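Thabiso Masilela
2005-10-14

1/ Got the autumn number of the Waltonar allotment newsletter this morning. A few posts on the water rates piece, as I've been asked what I think of it.

12 replies · 6 shares

2/ The old charge was 13 pounds a plot whatever you used. The new one is 21. Half plots pay the same as full plots, and I don't think that is fair.

3/ The reason given is the leak on the Zollberg side in July. We lost 600 litres a day before the stopcock was found under the brambles.

4/ I've no quarrel with paying for the repair. I'd like to see the bill though – the newsletter doesn't print it. 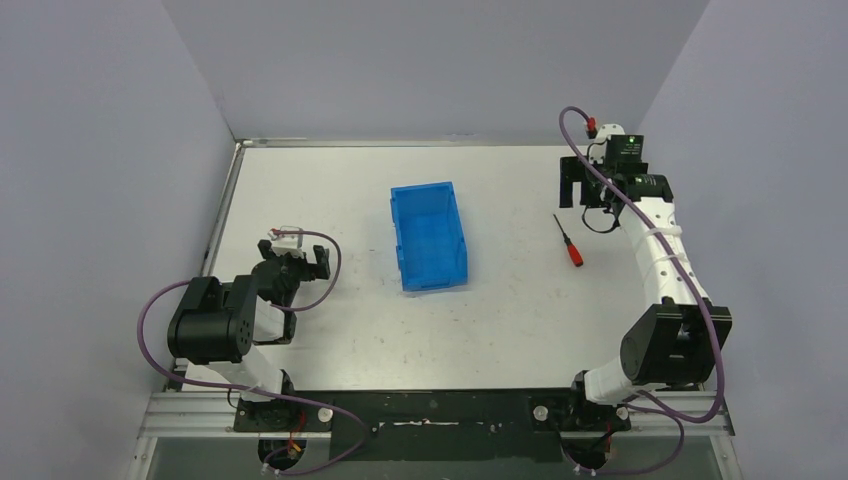
5/ There is also a short piece on water butts. It says one good butt sees a half plot through a dry fortnight. Mine didn't in July, but I had courgettes in.

3 replies · 2 shares

6/ Cenumau Lane has had dip tanks for years and no hoses at all. Their charge has stayed put. Worth asking them how they share the tanks out in a dry spell.

7/ Mr Warraich has the plot by the gate and is collecting names for a half-plot rate. Put yours down if you agree. The sheet is inside the shed door.

8/ Taps go off at the end of the month as usual. Drain your hoses.

Print this page | E-mail this page
21 shares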